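The hand that wouldn't let go
Workshop notes, 2018-11-28
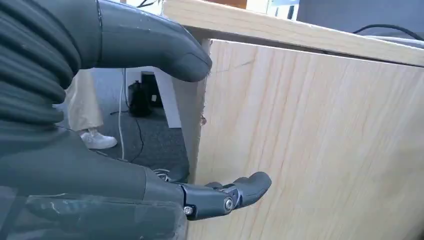

Right, so, the thing everyone's been asking me about at morning tea. Yes, we had a fault. Yes, I was the one standing closest to it. No, I'm fine, and thank you to the three separate people who left biscuits on my desk as if I'd been in hospital.

For anyone at the Ulville office who only got the rumour version, here's how it went. We've been teaching the arm to handle timber boxes, the open-fronted sort that the Wollotine job is built on. It has to come in from the side, get a finger on either side of an edge, close gently and pull. Simple enough for you or me. For the arm it's a fiddly little business, as wood is springy and never quite where the drawing says it is, and the hand has to feel its way in (well, "feel", it's reading motor current, but you know what I mean).

Run 1,072 was going along like all the others. The hand came in, closed, and the log says it reached its grip limit and stopped. Only it hadn't stopped. The lower finger kept squeezing. I heard this creak, a bit like somebody leaning on an old fence, and then a crack, and I said a word I won't put in a newsletter. I hit the pause on the screen. Nothing. Hit it again, because apparently I'm the kind of person who presses the lift button twice. Still nothing! So I went for the big red button, and the arm dropped its power like it's meant to.

And here's the bit that got my attention. The arm went dead but the hand didn't open. It stayed clamped on the wood with the power off, holding on like a toddler with a biscuit.

I should say that's how it's designed. The finger drive on this hand doesn't back-drive, so if you cut the power it keeps hold of whatever it's got. Lovely if it's carrying something heavy over your foot. Not so lovely if what it's got is your finger. We all knew this in the way you know where the fuse box is at your mum's place. I'd read it in the manual, I'd ticked the line on the form, and I still stood there for a good few seconds waiting for it to open.

Ajith Ramasamy came over from the other bench and was much calmer than me. He asked whether anyone's hands were in it (no), then made us leave it alone until we'd written down what all the lights were doing. I was itching to just yank it off. He was right, of course. If we'd pulled it straight away we'd have lost the error state and we'd still be guessing. We got it released with the hex key on the manual override, which took 4 minutes, and most of that was looking for the hex key.

So what was it? I had my money on the software, and I'd have lost it. We went through the logs that afternoon with the Clamotov support line on speaker (Clamotov make the little current sensor boards in the fingers, and their bloke was very patient with us). The current reading for the lower finger had frozen. It wasn't zero or anything silly that would've tripped an alarm. It was stuck at a perfectly believable number, just under the limit, and the controller kept looking at it and thinking, fair enough, a bit more then. The "grip limit reached" message in the log was from the upper finger, which was behaving itself the whole time.

The cause of the frozen reading was a connector that hadn't been pushed all the way home. It had worked fine for weeks and then let go, probably from the wrist flexing back and forth all day. I'm fairly sure I was the one who put that connector together after the service in May. I can't prove it and neither can anyone else, but it's got my name on the service sheet, so there you go. I owe the team a cake.

The pause button is the part I'm crankier about. The on-screen pause asks the motion program to stop at the next safe point, and the program was still waiting for the grip to finish, so it never got to one. It was sitting there politely queuing my request. I'd been using that button as if it was a stop button since I started here, and when I asked around the room so had nearly everybody. It isn't one! It's a "when you've got a moment" button. Please, please don't use it if something is going wrong. Use the red one.

A few things have changed since, and they apply to you if you're in the cell, even if you're only popping in to see how it's going.

The hex key now lives on a lanyard on the cell post. It's on a bright yellow cord. If you borrow it for your bike I will find you.

The controller now checks that each finger's reading is changing while the finger is closing. If it sits dead still for longer than it should, the drive cuts out and you get a fault with the finger's name on it. We've tested this by unplugging the connector on purpose, on both fingers, 15 times each, and it tripped every time. I'd like to do a lot more of that before I brag about it.

There's also a hard time limit on any grip now. If it hasn't finished in 5 seconds, it gives up and tells you. This has been a bit annoying, I'll admit, and we've had some false trips on the thicker boards. Write them down when they happen so I can tune it, and leave the limit switched on, even if you're in a rush.

And the on-screen button now says "Pause at next step" in place of just "Pause". It took longer to agree on those words than it did to fix the connector.

Everyone who works in the cell needs to do the manual release once with me watching. It's ten minutes, it's a bit of fun, and you get to clamp the hand on an offcut and free it yourself. You turn the key anticlockwise, slowly, with your other hand well out of the way, and you'll feel it go slack before it opens. Don't keep cranking after that or you'll run it into the end stop and then we'll be having a different newsletter. I've done most of the Ulville crew and I'm coming over to the Amadi site next for the rest. Sign up on the sheet by the kettle.

A couple of people have asked if we should be worried about the hand in general. My own view, for what it's worth, is that it's a good bit of gear that did something bad on account of a plug and some lazy habits. The red button worked and the wood took the damage. Our rule about not reaching in while it's powered meant no one was anywhere near the fingers, and I know that rule gets a lot of eye-rolling on a slow day when a board's just slightly crooked and you could nudge it straight in half a second. I've rolled my eyes at it too. I was going to nudge one that very morning, and I didn't, mainly because I had a coffee in my hand.

Oh, and on reporting. I put off filling in the form until the next day as I felt a bit of a goose about it, and by then I'd already forgotten which light was blinking and had to go and ask Ajith. Fill it in while you're still cross. It doesn't need to be tidy. Mine had a coffee ring on it and a drawing of the finger that looks like a prawn, and it was still useful to the person who had to read it.

If you've seen anything like this on the other arms, even a small twitch or a grip that seemed to take its time, come and tell me or stick a note on my monitor. Somebody did mention after the fact that the lower finger had sounded "a bit grunty" earlier in the week. I'd love to hear about grunty. Grunty is exactly what I'm after.

Cake is Friday. It'll be lemon, unless I get a better offer.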